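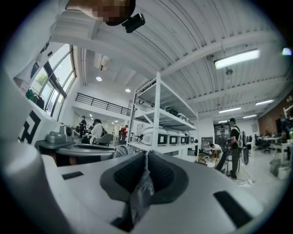
Subject: Re: [handheld-build] Pad wear and dropped marker fixes

List member wrote on 2025-10-26:
> Printed two sets of the Telari pads for our pair at Mandthorpe.
> Thin fabric slides out when both tools pull on it. Is this
> the pad or the spring? Also losing the marker fix whenever
> the wrists come close together. Camera settings are stock.

It is the pad, most likely. The honeycomb face grips well on a flat sheet, but a loose thread or cord will lie across the cells and hold the cloth off the surface. Clean the face before you touch the spring. If it still slides, print the pad again in a softer filament and leave the spring alone.

On the marker fix: check the log before changing anything. Our last run on the shop floor gave 1,745 frames, and the solver rejected 224 of them. Nearly all the rejects came from two-handed cloth work, with the grippers held close together and one block turned away from the head camera.
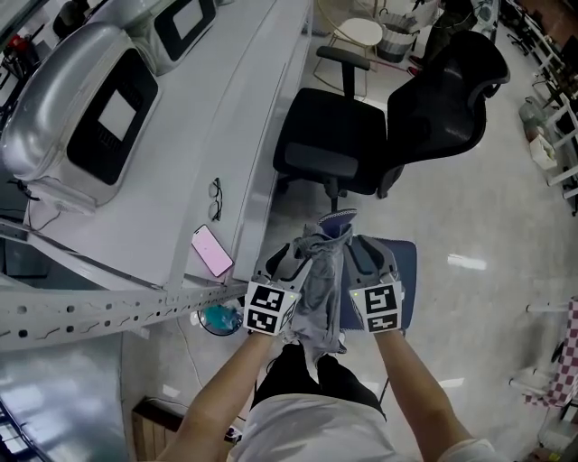 Moving the block further up the wrist helped a little. Raising it 7 mm helped more -- the Zarthorpe mount has slots for this, the Demirtaş one needs a shim. Use 2 screws per block and recalibrate after each move, including small ones. The offset file does not update itself.

Overhead strip lights can also wash out a marker at a shallow angle. Matte labels are worth trying if your rejects bunch up in one part of the room.

I have not tested the softer pad past December's print batch, so I can't give a wear figure. Please post your reject count with the block raised, and say which mount you have.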